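Why Do Things Have Shadows?

Light comes from many places. It comes from the sun, from lamps, from candles, and from the screen of a phone. Wherever it starts, it travels in straight lines. It cannot bend around a corner by itself to get to the other side of something.

When light hits an object it can't pass through, it stops there. Some of it bounces off, and some of it is soaked up. Behind the object is a space that gets less light than everything around it. We call that space a shadow.

Which things make shadows?

Materials can be sorted by how much light they let through.

Opaque things let no light through. A brick, a book, and your hand are opaque. They make dark shadows.

Translucent things let some light through but scatter it. Wax paper is translucent, and so is a thin curtain. Their shadows are paler.

Transparent things let nearly all the light through. A clean window is transparent. If you look closely at the sunlight coming through a window, you may still find a faint shadow, because glass stops a little of the light.

Hard shadows and soft shadows

Some shadows have sharp edges, like shapes cut out with scissors. Others are so blurry that it is hard to say where they end. The difference comes from the size of the light.

A small light, such as a flashlight, sends its light out from nearly one point. An object either blocks it or doesn't, so the edge of the shadow is sharp. A large light, such as a cloudy sky, sends light from many directions at once. Light from one side fills in the places that light from the other side can't reach. The shadow gets soft, and sometimes it almost disappears.

The darkest part of a shadow is called the umbra. The lighter part around the edge is called the penumbra. 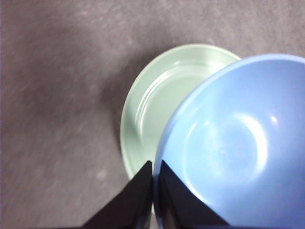
A shallow, pale green dish on a gray floor in fairly even light.

Indoors you often have several lights on at the same time. Each one can make its own shadow. Stand between two lamps at night and you may find one shadow in front of you and another behind you.

Why shadows change size outdoors

Early in the morning the sun is low in the sky, and its light comes in at a slant. Your shadow is long. By noon the sun is higher, so your shadow is short. In the late afternoon it grows long again, and it points the other way.

People used this to tell time before there were clocks. The village of Setthorpe has a stone sundial in its square, with an upright piece that casts a shadow on a ring of numbers. On a sunny day in July you can read the hour from it. At night it tells you nothing.

Try it yourself

You will need a flashlight, a small toy, a ruler, and a blank wall.

Make the room dark. Stand the toy 40 inches from the wall. Hold the flashlight behind the toy, a good way back, and point it at the wall. Measure the height of the shadow and write it down.

Now move the flashlight closer to the toy, until it is 11 inches away. Measure the shadow again. It is bigger, because the light spreads out as it travels and the toy now blocks a wider part of it.

Next, keep the flashlight still and move the toy toward the wall. Watch the edge of the shadow as well as its size.

Never look straight at the sun, even when you are studying shadows outside.

Words to know

Opaque: letting no light through
Translucent: letting some light through
Transparent: letting nearly all light through
Umbra: the darkest part of a shadow
Penumbra: the lighter outer part of a shadow

Written by Ehsan Kordestani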